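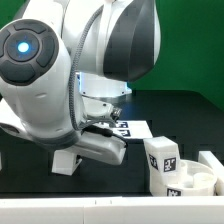
Track tension was the thing our group got wrong most often this spring, and it is where I would like to begin, although our supervisor, Florence Gauthier, would probably have preferred that I start with the hull. Our project was a working scale model of a light tracked reconnaissance vehicle of the late interwar kind, with sprung road wheels, a turret that turns and a pair of electric motors in the rear. It is not a copy of any one vehicle. Jade Hawthorne and I drew it up from the general features we had read about, and we called it the Estora, a name that stuck before we could think of a better one. The first problem we met was the wiring to the turret. If you look at the braided gray cable on the white and dark-gray arm, hanging in a long curve down the side of the body, you will see the sort of generous slack we ought to have given ours. We had pulled our wires tight to save room, and the turret would go a little way to the left and then stop dead.

The finished model weighs 11 kg and is 895 mm long. Each track has 100 links, which Sumaiya Chowdhury cast in resin over most of March, and I don't think any of us will forget the smell. She lost 29 links to air bubbles before she started warming the resin first, and after that the castings came out beautifully — I still have one of the good ones on my desk.

The suspension took the longest. We began with leaf springs cut from strip steel, because they looked right and were easy to make, but they were far too stiff for such a light hull and the model skipped over every bump like a stone on a pond. Clem Goodwin then suggested short torsion bars running across the floor, with a swing arm for each wheel. This meant giving up space that we had promised to the battery, so the battery moved forward under the turret, and the nose sat low for a week until we stiffened the front pair of bars.

Steering is done by slowing one track, in the old way. On grass the model turns gently and holds its line well. On the gravel behind the workshop it threw the left track four times in one afternoon, always on a tight turn, and always when we had set the idler by eye. We now press the top run down midway between the return rollers with a finger, measure the sag with a ruler, and write the figure in the log before every outing.

There is still plenty to do. The gun mount is only a dummy tube, the hatches are glued shut, and the right-hand gearbox whines more than the left for reasons we have not found. Jade would like to open it up before we paint anything, and I think she is right.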